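Converting Machinery, Week 4: Slitter Rewinders and Winding Tension
Handout to go with Tuesday's lecture

Welcome back, everyone. Last week we got as far as the unwind stand, and a few of you stayed behind to ask why the brake gets so much attention when the knives seem to do all the work. It's a fair question, and it leads nicely into tension, so I've moved that material forward and we'll leave core chucks for another day.

A slitter rewinder has three tension zones: the unwind, the section through the knives, and the rewind. On the Nistier machine in the lab, each zone has its own load cell roller, so you can watch the three readings side by side while the web is running. Do have a good look at them before you touch anything! The older Risard across the aisle has a single dancer arm and you'll be relying on your hands and ears a good deal more.

Taper tension is where most people come unstuck the first time. If you wind at the same tension from core to finished diameter, the outer wraps squeeze the inner ones, and you may see starring on the roll face or find the core crushed. So we start firm and ease off as the roll builds. For the 20 micron film we'll use in the prac, begin with a taper of 16 per cent and adjust from there. Paper is more forgiving, though it has its own bad habits in humid weather.

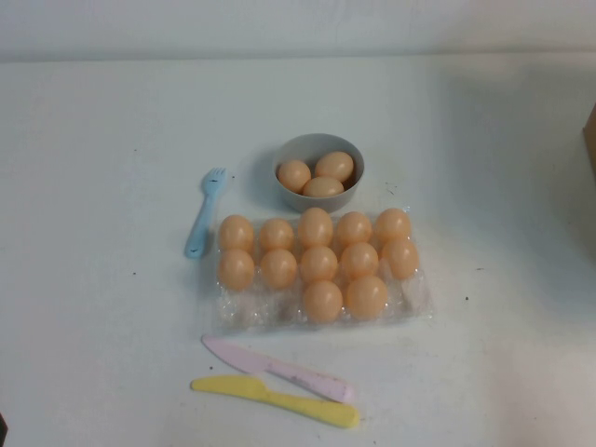

Roll hardness should be checked across the full width, at the same spots each time, and written down in the log. A soft band on one side usually points to a gauge variation in the parent roll - don't go chasing it with the tension dial, as you'll only make the good side too tight. Our sample parent roll, supplied by Vanhove, is 3,429 metres long and has a known thin lane near the operator side, so you'll get plenty of practice at spotting this.

For the prac, please bring:
Safety glasses and enclosed shoes
Your logbook, with last week's brake settings filled in
A calculator (your phone stays in the locker, sorry)

Reading before next week: chapter 11 of the Tambridge winding manual, especially the part on lay-on rollers. The worked problems at the end are optional, but I'd have a go at the first couple if you can spare an evening. Hand in your hardness plots at the start of the next lecture.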